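Learning to pick without being told how

12 December 2019

Teaching a robot arm to lift things out of a bin is one of those jobs that sounds as though it should have been finished years ago, and anyone who has spent a winter trying will tell you otherwise. So there was a good deal of happiness (and a rather large tray of butter tarts) in the Bokonby lab this month, when the bin-picking project wrapped up its longest series of trials so far and the results came out better than we had dared to put in the grant application.

The question behind the work is an easy one to state. Most picking systems are given a detailed model of every part they will meet, and somebody has to sit down and make that model each time a new part comes along. Our method, which goes by the name of Rerneo, skips that step. It looks at the bin, proposes a large number of places where the fingers might close, and gives each one a score learned from earlier attempts, good and bad alike. The arm goes for the grasp with the best score, and whatever happens is added to the pile of experience for next time.

For this series we kept the parts simple and let their arrangement do the mischief. Bars are surprisingly awkward! Two lying close together leave very little room for a finger, and one resting near a wall can be reached from some directions and hardly at all from others. A person sorts this out without a thought, by nudging one aside or coming in from the end, and it is just that kind of choice we wanted the robot to make for itself.
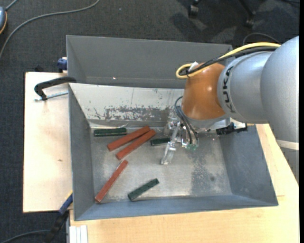
Bokonby Robotics Group – Manipulation and Grasping

The trials used red and green bars, 6 to a bin, on our KUKA arm. In all, the robot made 2,280 grasp attempts. The first 2,000 were used for learning, and the rest were held back as a test, with the scoring left exactly as it was so that we could see what had been picked up along the way. In the test attempts the method chose a workable grasp far more often than our older hand-written rules did, and the biggest gain came with bars lying close beside one another, where the old rules tended to go straight down and hope for the best.

Speed was a pleasant surprise as well. Scoring the candidate grasps for one bin used to take long enough for a person to wander off and fill the kettle. A tidier version of the search, borrowed from our earlier Gaber project, now keeps 55 candidates and throws the others away early on, and the wait is short enough that visitors no longer ask whether the thing has stopped.

There is still plenty to grumble over, of course. Bars tight against a wall remain the hardest case by a long way, and the method can be stubborn about them, picking nearly the same poor grasp several times over before it tries something different. We think part of the trouble is that it judges each attempt on its own and has no memory of the one just before, and that is the first item on the list for the new year. Colour, on the other hand, seems to make little difference to the scores, although we would like to try some duller and shinier parts before saying so too firmly.

A full write-up is being prepared, with the failed attempts included alongside the good ones – they taught us at least as much, and other groups may find them handy. Our partners at Jonholm have kindly offered a batch of odd-shaped castings for the next round, and the first crate is due before the end of December. Anyone in the building who would like to watch a session is very welcome to drop by the lab.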